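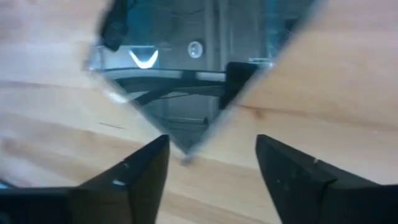 Parveen Bhutto told us after the first run that the posts sounded like a bank trying to text her. Start with that remark, then pause.

Print | E-mail

Slide 2. Otance campaign, brand account only. Goal was replies from renters moving for the first time. We posted 14 times in three weeks and got 789 replies. Most came from 8 posts, all of them plain questions.

Slide 3. What we dropped: hashtags, the countdown, the polls. Wajid has the numbers on polls if asked.

Slide 4. Read the Cison thread aloud. Keep the typo in.

Slide 5. Plan for November. One question a day, answered by a person before six. Bangash account joins in week two. Take questions here.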